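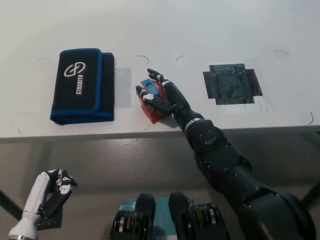
Black pouch, blue piping, one small red box. The sorting table, February 5, 2023.

1/ A thread about small containers, and how I came to own so many of them that I now need containers for the containers. Mute me if you have a cupboard that closes.

2/ Background. I moved into the Plivberg flats in June with 26 cartons. The cartons marked KITCHEN were unpacked in a night. The cartons marked MISC have been following me between rentals like a mildly disappointed relative.

3/ MISC turns out to be pouches and little boxes. Travel pouches, cable pouches, pouches that came free with other pouches. I have never once left a shop saying no thanks, I'm right for pouches.

4/ The black one with the blue edging says STREDITO up the flap, in white capitals, sideways. You have to tilt your head to read it. I've been tilting my head at it all morning and am no closer to remembering where I got it.

5/ It's a good pouch, mind you. The blue runs right round the edges and along the fold. Someone made a decision about that piping and stuck to it, and I can't say the same for anything in my hallway.

6/ The red box is see-through, so in theory you know what's in it without opening it. In practice everything in a red box looks red, and you open it anyway.

7/ My system, such as it is: soft things go left, hard things go in the middle, and anything I can't name goes in the Drerker tin. The Drerker tin is full. The Drerker tin has been full since the second carton.

8/ Things currently in the tin: a key to a bike lock, no bike. Three Allen keys of the same size. A foreign coin with a hole in it. A very small screwdriver I would have paid 90 dollars for last winter when my glasses fell apart at a wedding.

9/ Someone has asked why I don't chuck the lot. Fair question. I chucked a zip pouch once, years ago, and needed a zip pouch the next day. I have been hoarding out of spite ever since.

10/ Fustberg, the storage place by the train line, will rent you a cage for the things you can't face. I rang. The cage comes with a padlock and the code they offered me was 2626. I said I'd think about it. I have told 3000 strangers the code, so that's the thinking done.

11/ Quick word on white tables. Mine is white, and every single thing you put on it looks like evidence. A pen lid looks like evidence. I recommend it for sorting and for nothing else, least of all beetroot.

12/ Tried the trick where you nest the small boxes inside the bigger ones. Works beautifully until you want the smallest one, and then you're sitting on the floor with the whole family apart, trying to remember who goes in whom.

13/ Then I tried labels. Bought a roll of the Jin ones, the matte kind you can write on. Labelled one pouch CABLES. Opened it. Batteries and a thimble. Left the label on — I like to think of it as a goal.

14/ Progress report, mid-afternoon. Keep pile: large. Give-away pile: one spectacle case with a broken hinge, which I have since moved back to the keep pile, as the hinge is only a bit broken.

15/ A reply says flat pouches should be filed upright in a drawer, like records. I hate how good this is. Going to find a drawer. The drawer has takeaway menus in it — will report back after the menus.

16/ Menus done. Kept four. Ordered from one. The pouches fit if you don't ask the drawer to shut all the way, and I've never been fussy about that. MISC number two comes off the shelf tomorrow.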